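**Donor strip closure** is the stage of strip-method hair restoration in which the wound left by removal of the donor ellipse is brought together at the back of the scalp. The Dahlgren closure, a two-layer form, is described in this article.
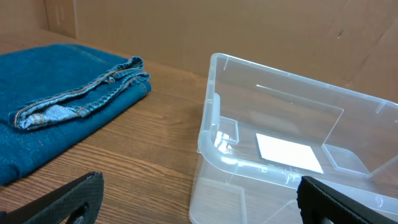
In the trichophytic variant, a narrow ledge of epidermis is trimmed from one wound edge so that hair grows through the scar. The trimmed edge must lie flat under its neighbor. An edge that rolls back on itself, like the turned hem on the folded jeans, exposes its underside and heals as a raised line. Bråten and Worku reviewed 1435 closures and found widened scars in 13 percent.

## Tension

Width of the strip is the main factor in closing tension. Laxity is measured before surgery, with the scalp moved by hand.

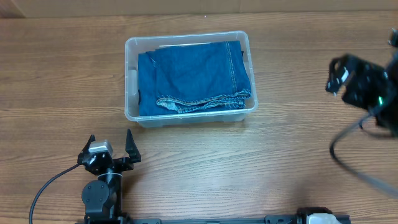 Where laxity is low, a narrower strip is taken, or the session is divided. Deep sutures carry most of the load and the surface layer only aligns the skin. Rastogi advised a wait of at least 90 days before laxity is measured again.

## See also

- Wanwood scale
- Follicular unit extraction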